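An Afternoon at the Skotorari Open House

I've wanted a machine that tidies up after my family for as long as I've had a family, so when I heard that Skotorari was opening its doors in March I signed up the same evening. The drive from Girkby took me longer than it should have (roadwork outside Sornstead, and I missed the turn because the sign is the size of a cereal box), and I walked in at ten past one with a sandwich still in my hand. They let me finish it in the lobby, which I thought was very decent of them!

The building used to be a carpet warehouse and you can still see the old loading dock. They gave us visitor badges, split us into groups of seven and sent us around one room at a time. My group had a retired school bus driver, two high school kids who knew more than the rest of us put together, and a couple who run a hardware store and kept asking what everything would cost. Good questions, too. The answers were mostly "it depends."

I'd expected a robot folding towels on a stage. What we got was a lot of tables, a lot of cable, and people doing very ordinary things very slowly. Our guide said that's where chores start: somebody does the job with a gripper in hand, over and over, and the machine learns from the recordings. Their target for a single chore is 500 good runs before they even try it on an arm. One chore! I did the math on my kitchen and had to stop.

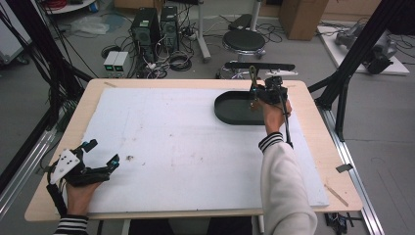 A gripper over the black oval tray, with the other hand resting on the foam board.

The tray is the part I keep telling people about. "Put it in the tray" is a sentence I say at home every single day, and I'd never thought of it as a job with steps. You have to find the thing, decide which end to grab, close on it hard enough, lift, get over the rim, and let go without flinging it. The bus driver asked if they could skip the rim and use a flat mat. The guide said sure, but people's houses are full of rims, and she had a point. My sink has one. So does the bathtub, the dog bowl and every drawer I own.

They let a few of us try a spare gripper on a bench in the next room. I was terrible at it. You lose all the feeling in your fingertips, and you find out how much of picking up a sock is done by feel. I got a sponge into a bowl on my fourth go and was prouder than I should have been. One of the high school kids did it first time and then stacked two cups, just to rub it in.

There's a whiteboard by the coffee machine where they keep a running total of recorded pickups, all objects together, and on the afternoon we were there it said 3,842. The number under it, 194, was the count for soft or floppy things, and that gap tells you plenty about where the trouble is. Blocks and boxes are fine. Anything that droops is a headache.

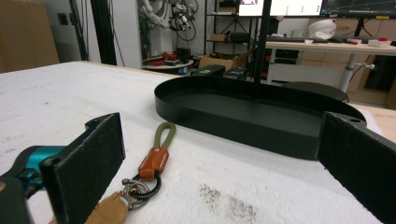
My own test for a household robot has always been the stuff by the front door, the junk that comes out of pockets and lands wherever. I don't need dinner cooked. I need somebody to deal with the hall table. So I was thrilled to see a keychain get its turn, and an awkward one at that, with an olive cord loop at one end, a leather sleeve, a bunch of silver rings and a tan-brown fob. Where would you even grab it? By the cord it's going to swing, by the rings it's all slippery metal, and the fob is rounded. I'd just scoop the lot up in my palm, and two flat fingers don't have a palm. The hardware store couple got very interested at this point, because they sort returned keys and hooks every night after closing and hate it.

So can machines do chores yet? From what I saw, a few, on a good table, with someone standing by. We watched an arm in the last room move wooden blocks from one bin to another and it was smooth as anything, until one landed on its corner and the arm went for empty air twice. It got it on the third try and we all clapped like it was a school play. The shop-floor side looks closer to me. The same parts come down the same way all day, and you can build the bench around the robot. My hall table is never the same two days running.

If you're going, wear comfortable shoes, since there's hardly anywhere to sit, and take the Escobedo exit instead of following your phone through Sornstead. Parking is free behind the dock. The tour runs close to two hours, the coffee's good, and they'll answer anything you ask as long as it isn't a price.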